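Pliltosari Community Help > Learning from demonstration > Data collection

Does the "more homes beats more hours" result hold up for two-handed packing?

Ruairí Heffernan
Posted 24 Oct 2026

I keep getting pointed to the Stetia write-up whenever I ask how much data we need, and I'd like someone to talk me into it or out of it.

For anyone who hasn't read it, the claim is that if you collect demonstrations with hand-held grippers instead of teleoperating an arm, what matters is how many different rooms and objects you cover. Past a certain point, extra takes in the same room are supposed to be worth next to nothing. They trained one policy on 2,000 demonstrations spread over 56 homes and another on the same number from a single lab, then ran both in homes neither had seen. The first one did far better. Fine. I would have been shocked if it hadn't.

My trouble is with what people do with that. Our job is clearing mixed items into a cardboard box with two grippers, one item in each. The items are whatever the household has lying around, so you get rigid, floppy, tiny and slippery in the same session. The Stetia tasks were all one-handed and nearly all rigid objects. I don't see why a curve measured on cups and bottles should tell me anything about cloth.

We've been collecting in bedrooms with the box on or against the bed, because that is where people seem to pack. One of our takes has both hands busy over the box, a white figurine in the left gripper and a piece of lace-edged fabric in the other.

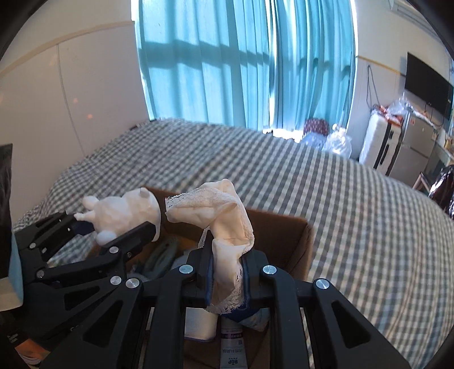

What I'm asking

1. Has anyone repeated the result with two grippers, or with fabric, and got the same shape of curve?

2. If you had budget for 30 more sessions, would you put them all in new homes or go back to the ones you have with harder items?

3. Is there any honest way to score cloth? We call it a success if it ends up in the box. I already know that's a weak measure. A shirt dropped from a height and a shirt placed over the other things get the same mark.

I'm not trying to knock the hand-held approach. It's cheap, it's quick, and people who have never touched a robot can do it after a short lesson. I just don't trust a headline number that has traveled this far from the experiment it came from.

Harish Chacko

I tried a small version of this at Keogh, so take it as one group's experience. We had 191 two-handed demonstrations, mostly towels and pillowcases going into bins. We split them two ways: many rooms with few takes each, and few rooms with many takes each. Same total in both halves, or as near as we could get with an odd number.

For the reach and the approach, the many-rooms policy won easily. It found the bin against strange floors, it coped with bright windows, and it wasn't thrown by busy patterned covers. That part of the Stetia result I believe.

For the grasp on the cloth itself we saw no difference I'd be willing to defend. Both policies pinched too shallow and both lost the cloth on the lift. My reading is that room variety teaches the policy where to go, and what the fabric does once the jaws close on it is a separate problem that a new wallpaper won't help with. A more careful person would say our sample was too small to show anything on that point, and they'd be right.

On your second point, I'd split the budget. Go to new homes, but bring your own bag of awkward fabrics so that every session includes some. Things with lace or open edges are worth having in the bag. You can get hold of them in a lot of different ways, and your demonstrators will all choose differently. Look at how different before you train on it. If one person always takes the hem and another always takes a fold in the middle, the policy may average the two and close on air. We lost most of October to that before somebody plotted the grasp points.

One warning about the two-handed part. Check your relative pose between the grippers, separately from each gripper's own track. Ours each looked fine alone and drifted against each other over a long take. You won't notice when the hands are doing unrelated things. You will notice when one has to hold the box flap for the other.

Brendan Brennan

Just collect more. Variety always wins, this has been shown many times. Also you could try the Trindum tracker, works for me.

Ruairí Heffernan

Brendan, shown where? If you have a link with cloth in it I will read it tonight. Everything I've been sent so far goes back to the same one write-up.

Harish, thank you, that's the first reply I've had with a failure in it. I'll plot the grasp points before I book anything.

Peadar Moriarty

Coming at this from the scoring side, your third point. "In the box" is a poor label for fabric and I would stop reporting it on its own. We use three marks, given by a person watching the replay who doesn't know which policy is running:

Did the cloth leave the surface in one lift?
Was any of it hanging over the rim at the end?
Did it move anything already in the box?

It's slow and two people will disagree on the last one more than you'd like — have both score a shared batch first and publish how often they matched. When we rescored an old run this way, a policy we had been pleased with dropped below the one we'd thrown out. Same videos, same trials.

As for the headline claim, I'd treat it as a good result on one-handed rigid pick and place in homes. I haven't seen the two-gripper version done properly by anyone, and that includes Harish (sorry) and us. The comparison I want has the total fixed, the fabrics fixed, the demonstrators fixed, and only the number of homes changing. In every version I've read, more homes also meant more demonstrators, so you can't tell whether the gain came from the rooms or from the hands. Ask Stetia whether they can break theirs out by person. I asked and was told the logs didn't record who was holding the grippers.

If yours don't record it either, add it before the next session. It's one extra field.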